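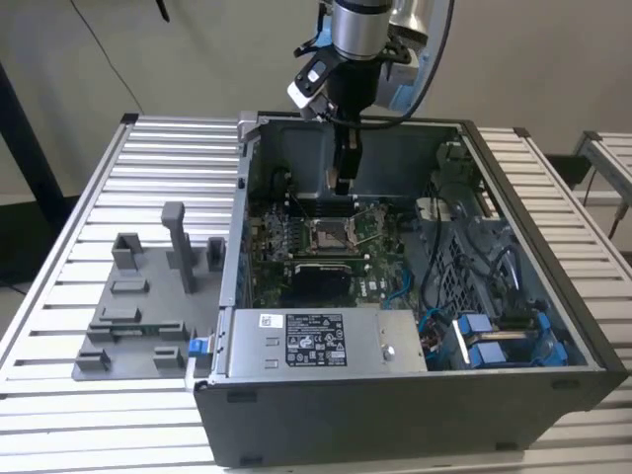

Start with what actually leaves the account

Most household budgets go wrong at the first line, where people write down what they think they spend. Print or download the last two bank statements and work from those. Go through with a pen and mark every payment as fixed (rent or mortgage, council tax, insurance, broadband), regular but changeable (food, fuel, electricity) or one-off. Cash withdrawals go under food unless you can remember otherwise.

Add up the fixed payments first. In our house they come to £559 a month between us, after the mortgage. That figure hardly moves from one month to the next, so it is the one to build on.

Pick a budget month that suits your pay

A calendar month is only useful if you are paid at the end of it. If your wages come in on the 20th, run your budget from the 20th to the 19th. Ask for direct debits to be moved to a day or two after payday. Energy, water and phone companies will usually do it over the phone or in the online account. Insurers can be slower, and some will only change the date at renewal.

Anyone paid weekly should divide the fixed bills by the number of paydays in the month and move that much across each time.

Keep bills in a separate account

A second current account with no card attached works well. Move the fixed total into it on payday, plus £30 for price rises. Leave it alone. What stays in the main account is what you have for food, travel and everything else.

Check that the account has no monthly fee and that you will get a text if the balance runs low. A returned direct debit can mean a charge from the company you were meant to be paying, and it may show on your credit file.

Yearly costs

Write a list of everything that comes round once a year. Ours has car tax, MOT and service, boiler service, home insurance, school shoes, the dentist, Christmas and the chimney sweep. Put last year's price beside each, add them up and divide by 12. Set up a standing order for that amount into a savings account.

The first year is awkward, as some bills turn up before the pot has built up. If you begin in March and the car insurance is due in May, you will have to find part of it from somewhere else. Pay the nearest bills from the pot and top it up when you can.

Compare the yearly price of insurance with the monthly one before you renew. Paying monthly is normally a form of credit and the interest is in the small print. Spreading £700 of cover over the year can add a fair bit to the total.

Food shopping

Set a weekly figure. Monthly ones tend to be gone by the third week. Check the freezer and the cupboards before writing the list, and plan five evening meals, leaving the other nights for leftovers and eggs on toast.

Look at the price per kilo on the shelf label. Bigger packs are often cheaper but not always, and multibuys can work out dearer than the own brand on the shelf below. Cleaning products, toilet rolls and pet food belong in the food budget if you buy them at the same till.

Meter readings

Take gas and electricity readings on the same day each month and send them in, even if the supplier doesn't ask. Keep a copy in a notebook by the meter. When the direct debit is reviewed you will have your own figures to argue with. If you are well in credit at the end of winter, ask for some of it back or for the payment to be lowered.

Cancelling what you don't use

Search your statements for small repeating amounts. App subscriptions, film channels, a gym, cover on a washing machine that was scrapped two years ago. Cancel with the company first and then stop the payment at the bank. Cancelling only at the bank can leave you owing money under the contract. Save the confirmation email.

Paperwork

One ring binder is enough for most homes. Use dividers for house, car, energy, bank and wages. Payslips and P60s should be kept, along with anything to do with a pension. Shred old statements that have your account number on them. Till receipts fade, so photocopy the ones for anything under guarantee.

If the sums don't work

Pay rent or mortgage, council tax and energy before cards and catalogues. Ring the companies before you miss a payment and have your income and outgoings in front of you. Free debt advice is available, and there is no need to pay a firm to arrange it.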